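How to find your blind spot (and watch your brain fill it in)

I love this one! It takes two minutes, costs nothing, and shows you a hole in your own vision that has been there all your life. You need a sheet of white paper, a ruler and a dark felt pen.

Draw a small cross near the left side of the paper. Now measure 8 cm to the right, level with it, and draw a solid dot the size of a pea. Let the ink dry, or you'll end up with a smudge on your nose like I did.

Hold the paper at arm's length and close your left eye. Stare at the cross with your right eye. You'll still notice the dot off to the side, but don't look straight at it, however tempting! Bring the paper slowly towards you. Somewhere between 30 and 20 cm the dot will vanish, and if you keep coming closer it pops back.
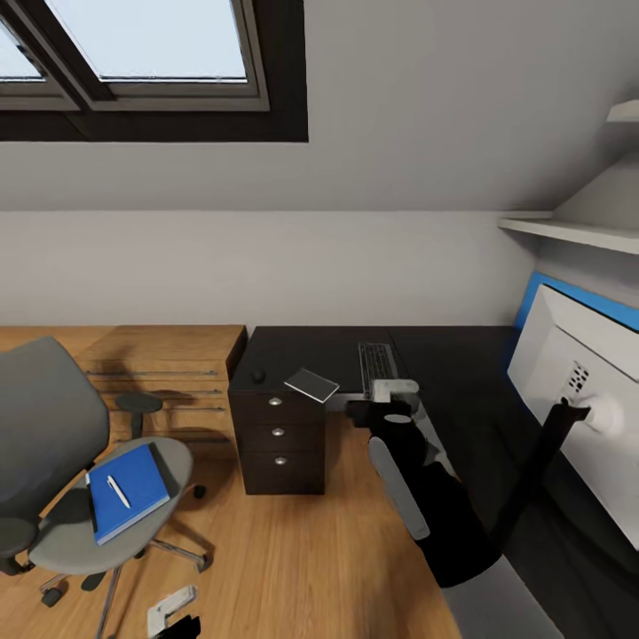 A desk under a skylight, with daylight coming from above.

What's going on? At the back of each eye is a patch where the optic nerve leaves, and there are no light-detecting cells on it at all. When the dot's image lands there, you can't see it. Your brain papers over the gap with whatever surrounds it, so you get plain white paper instead of a black hole.

Now try it with a line running through the dot and out both sides. The dot goes, but the line often looks unbroken! Coloured paper works beautifully too.

We ran this at the Clavthorpe science afternoon in September and got through 200 sheets of paper. If yours won't vanish, check that you're still looking at the cross, then move the paper more slowly. To test the other eye, turn the sheet upside down and close your right eye.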